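Week 5 handout: The bowl that wouldn't let go

Okay, fault week! My favourite. I've pulled this one from the bowl stacking job we did at Stetamthorpe with the Prustel arms, and I've picked it over flashier crashes as it's the kind of fault you'll run into yourselves by July.

The job is simple on paper. Pick a bowl, carry it over the stack, lower, open, back away. Our release check only looked at finger position: once the fingers reported open, the controller moved on to the next step. It never asked whether the bowl had left the gripper. (Yes, I wrote that bit. Moving on.)
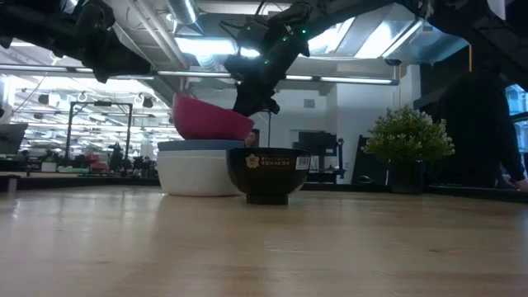
Fig. 1. Pink bowl tilted on the white one, still in the gripper.

Look at the angle in Fig. 1. A tilted bowl can wedge its rim against one finger, so you can open the other side as wide as you like and the arm still takes the bowl with it when it retreats. In our log of 511 placements we had 56 bad releases, and nearly all were drags like that. Two ended with a bowl on the floor.

Notice the people near the table too. Our speed limit in shared mode was 68 per cent of normal, which felt cautious until I watched a dragged bowl come off sideways. I'd go lower now.
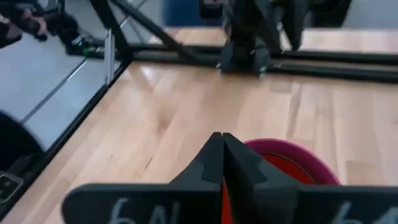 Fig. 2. Wrist view, fingertips together, with part of the round object hidden behind them.

My first fix was to lean on the wrist camera, and Fig. 2 is why it only half worked. The fingers block a big piece of whatever is right in front of them. Turo, our logging tool, happily saved every one of those views as "target visible". Sigh.
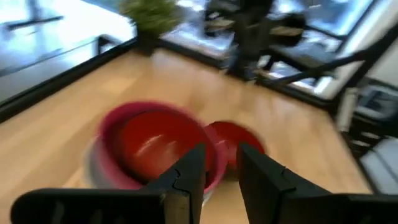

Fig. 3. Wrist view with motion blur. Red bowl nested in the pink one.

Blur is the other headache. The edges in Fig. 3 are smeared, and my rim detector hated that. We added a short pause before each check and compared wrist and fixed views before retreating.

For tutorial, read the Janjua fault sheet and sketch a release check that fails safe. Bring it on paper, please, any colour pen is fine.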